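3.2 Workspace rules for kitchen collection

The protocol in this section applies to every site that contributed demonstrations to the Dosulel set. Earlier collection under Perrin left most of these choices to the operator, and the resulting data was hard to compare between sites. Two kitchens could both report a plate-to-sink task and mean quite different things by it: in one, the counter was cleared before every episode, and in the other it was left as the household kept it. We therefore wrote the rules down before any new episodes were recorded and froze them in September.

Mounting. The arm base is fixed to a rigid stand or clamped structure before the controller is powered on. Operators check the clamps by hand at the start of each session and again after any contact that triggers a protective stop. Floor cables should run along the side of the base away from where the operator stands. Sites that could not meet this rule with their existing stand were asked to use the Vakov mounting kit, which was supplied at no cost. The base position is measured from the front edge of the counter and entered in the session log. A base that has moved more than 5 mm between sessions is treated as a new setup and requires new calibration.

Background objects. Items that normally live on a counter stay there. Soap, sponges, small appliances and dishes not used in the task are left in place unless they block the planned path or could break if struck. Glass within reach of the gripper is permitted only when the operator has completed 12 practice episodes in that kitchen. Objects may be rearranged between episodes but not during one.
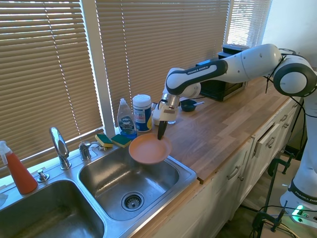
Light. Window blinds may be open or closed, but their position is held for the whole session. We do not ask sites to add lamps or block daylight. Changes in sun during a session are accepted and are not annotated.

Contact with fixtures. The gripper may touch dishes, the inside of a sink basin and the counter surface. It may not push against a faucet, a window or a cabinet door unless the task calls for it. Contact force is limited in software, and the limit is the same at all sites. Operators are told to slow down within a hand's width of any metal edge. Taps remain closed in all tasks, including those named as dishwashing tasks.

Stopping. One person holds the stop button and does nothing else. This person may not also operate the teleoperation device or reset objects. An episode ended by the stop button is kept in the raw archive, marked as stopped, and left out of the training split. We asked sites not to delete these episodes, as several did under the earlier rules, which made it impossible to compute a stop rate.

Dosulel contains around 3,800 episodes recorded under this protocol. A further 399 were rejected in review, most of them for missing base measurements or for objects moved by hand while recording was in progress. Rejected episodes are listed by reason in the appendix. Review was carried out with the Zistico annotation tool, and each reviewer worked only on episodes from sites other than their own.

Figure 3. Kitchen workspace with a Franka Emika arm at a double sink. The gripper is in contact with the rim of an orange plate, and background items remain on the counter.

Two rules proved difficult to apply as written. The practice requirement for glass does not say how long it remains valid, and some operators returned to a kitchen after a long gap without repeating it.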